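Section 3. Planning and budgeting before you order

Read this section before you fill in the Wastudeo order form. It covers what the bench cell needs from the room, what is and isn't in the base price, and how to test your layout in simulation while changes still cost nothing. Unpacking and assembly are in Section 4.

You will need the floor plan of the room, a list of the parts you mean to handle, and whoever signs off the spending. The order form has a worksheet on its last page. Fill it in as you go.

3.1 Decide what the cell has to do

1. Write down each part the robot will pick up. Give its longest side, its weight and the material of the surfaces the fingers will touch.

2. Mark the parts that may arrive at any angle. If a part always sits in a tray or fixture, mark it as fixed.

3. Write down where each part starts and where it has to end up. A sketch will do.

4. Note how often the job will run. "Every morning in term time" is more use to the supplier than a cycle rate you have guessed.

5. Strike out anything you would like the cell to do one day but have no plan to run in the first year. Keep the list somewhere else. It can go into the second-phase budget (see 3.6).

Note: Two short lists are easier to quote for than one long one. If the jobs have nothing in common, ask for a separate price for each.

3.2 Measure the space

1. Measure the bench top, and then the clear space on every side of it. The cell needs at least 600 mm behind the bench for the controller and its cables.

2. Check the height to the lowest fixed object over the bench, including light fittings and shelves.

3. Find the nearest socket. Extension leads are not allowed for permanent use. If a new socket is needed, put the electrician's charge on line 9 of the worksheet.

4. Check the doorways, the lift and any tight corners between the delivery point and the room. The arm travels in one crate and cannot be split into smaller loads.

5. Mark where people walk. The working area of the arm must not cross a walkway or a door swing.

CAUTION: Do not plan for the bench to stand on castors, even locked ones. The arm must be fixed to a bench that cannot roll or rock.

3.3 Choose the gripper and camera

The base price includes the arm, controller, emergency stop and mounting plate. It does not include a gripper or a camera. These are the items that buyers most often leave out of the first budget, and adding them later means a second delivery charge.

1. Choose a gripper whose opening is wider than your largest part with room to spare on both sides. Check the opening against the part when it is turned corner-on as well as square-on.

2. Order the Mogensen adaptor if your gripper comes from another maker. It adds to the length of the wrist, so go back to your height measurement.

3. Add two spare sets of finger pads. They wear, and the waiting time for a replacement set can be longer than you would like.

4. Choose the camera lens. The wide lens sees most of the bench from close up but bends straight lines near the rim. The standard lens gives a truer shape and a much smaller view.

5. Decide where the camera goes. On the wrist it moves with the gripper and needs a cable guide along the arm. On a post it needs its own fixing point and a longer cable.

Note: With the wide lens on the wrist, expect the gripper itself to take up a good share of the view. Try this in simulation before choosing.

3.4 Test the layout in simulation

Flollness, the planning software supplied with the cell, can be used before any hardware is ordered. The trial licence has the full set of grippers and both lenses. Most of the costly mistakes we see on order forms could have been found at this stage, usually a gripper that reaches the part but blocks the camera's view of it.

Set aside 45 minutes for the first run. Later runs are shorter.

1. Install Flollness and open a new bench project.

2. Enter the bench size and the clearances from 3.2. Place fixed objects such as shelves and walls even if they seem well out of reach.

3. Pick the gripper and lens you have in mind from the catalogue list.

4. Add simple blocks to stand for your parts. Plain cubes in a single strong colour are enough for a first check. Spread them out and turn some of them, so that the gripper has to come in from more than one direction.

5. Switch to the gripper camera and move the arm over each block in turn. Watch the view at the point where the fingers come down on either side. If the block disappears behind the gripper well before that, try a different mounting position.

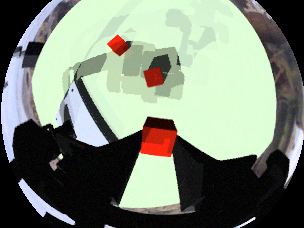

6. Change the lighting preset and repeat the check. Dark shadows beside a part can upset the part finder, and it is better to allow for a bench lamp now than to buy one in a hurry.

7. Save the layout and print the summary sheet. Attach it to the order form.

If any pick fails, change one thing at a time and run it again. Moving the bench fixtures is free. Changing the lens has a small effect on the price. Changing the arm size has a large one, and it also alters the delivery crate, so leave that until last.

Note: A layout that works in simulation can still need adjustment on site. The software treats the bench as perfectly level and the parts as perfectly rigid. Soft or floppy parts should be tested with samples – ask for the sample form.

CAUTION: Do not use the simulation summary as a risk assessment. It records reach and view only. It says nothing about people near the cell.

3.5 Fill in the budget worksheet

Work down the sheet in order. Leave a line blank only if you are sure it does not apply, and write "none" beside it.

1. Hardware. Enter the base cell, gripper, adaptor, camera, lens and cables as separate lines. A single combined figure makes it hard to compare quotes.

2. Room work. Enter the electrician, any bench strengthening and any guarding.

3. Delivery and lifting. Kerbside delivery is the default. Delivery to the room is charged extra. Two people are needed to lift the arm on to the bench, and if you cannot supply them, tick the box for a fitting visit.

4. Software. The Flollness trial ends when the hardware is registered. Enter the yearly licence for each year the budget covers.

5. Training. Enter the course fee and also the staff time. Buyers tend to remember the first and forget the second.

6. Spares. Enter the finger pads and at least one spare camera cable.

7. Servicing. The first service is included. Later ones are not.

8. Contingency. Use your own organisation's rule. If there isn't one, base it on the room work, where prices move most.

Keep running costs apart from purchase costs. Licence and servicing come round every year, and in many places they have to be paid from a different budget.

Note: Finger pads and cables count as consumables under the Under leasing plan and are not covered by the monthly payment. If you are leasing, move line 6 to running costs.

3.6 Buying in two phases

You can order the base cell, one gripper and one camera first and add the rest later. This suits buyers who have money left in one financial year and expect more in the next. It costs more overall.

1. Order the larger controller at the start if a second camera is likely. The small one cannot be upgraded.

2. Ask for the second-phase quote at the same time as the first, and check how long the price is held.

3. Leave bench space for the later items in your Flollness layout, and save this as a separate file.

4. If the room is only free in the summer, work back from that. For fitting before September, room work should be booked before the order is placed.

3.7 Before you send the form

Check the following:

– The part list from 3.1 is attached and the fixed parts are marked.
– The clearance behind the bench has been measured with the bench in its final place.
– The gripper and lens on the form match those on the simulation summary.
– Line 9 has a figure or the word "none".
– The person named as site contact will be there on the delivery date.

Send the form with its attachments to the planning desk. Layout questions go to Bergþóra Overgaard, and questions about leasing or phased payment to Anselmo Tejada. Quote the project name shown at the top of your summary sheet.

CAUTION: Do not drill the bench until the order has been confirmed. The hole pattern depends on the arm size and on whether the adaptor is fitted. The drilling template is sent with the confirmation.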